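Community Help > Home & Workshop > Robots and Automation

Search this site Enter keywords Go

Can a robot arm sort small stuff into bins yet, or is it all demo videos?

Ettore Amato

I do the packing for a little craft supply shop and half my evening goes to putting odds and ends back where they belong. Markers, glue, game pieces, all of it ends up in one heap. A salesman from Jaston wants 3000 for an arm that he swears will do it "out of the box." I've heard that before — I still own a floor mopper that can't get past a rug. Has anyone tried a thing like this on a real mess, with bins that have letters on them? I don't want to hear about what's coming in five years.

Kernuletti

yes it works fine, my cousin's plant has them. get the Jaston

Gaetano D'Amico

Depends what you mean by works. The plant arms I've seen pick the same part from the same spot all day. Your heap is a different job, and I'd keep the 3000 in your pocket for now.

I spent most of February with a simulator, trying an arm on a small version of your chore: dominoes, a marker, that sort of thing, and a green box split into lettered compartments, K, S and H.

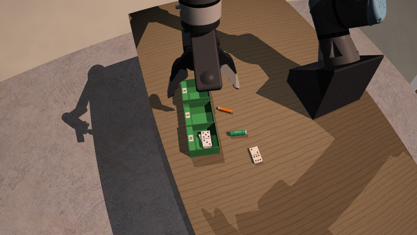
Getting one domino into H is not what worries me. A domino lying flat on a table gives two fingers very little to pinch, and a marker can roll if you nudge it. A simulator is also kinder than your bench will be. It never has glue on its fingers, and if a run goes bad you reset it and nobody has to crawl under the table.

Ask the Jaston man for 30 minutes with your own junk, dumped out by you, and keep his hands off the laptop. Count what lands in the right bin and what you had to fix. If he says the parts need to be laid out in a tray first, well, then you've already done the sorting yourself — and he still wants the money.

Also ask what the gripper costs to replace. I was quoted 900 for one, and it wasn't even the fancy kind.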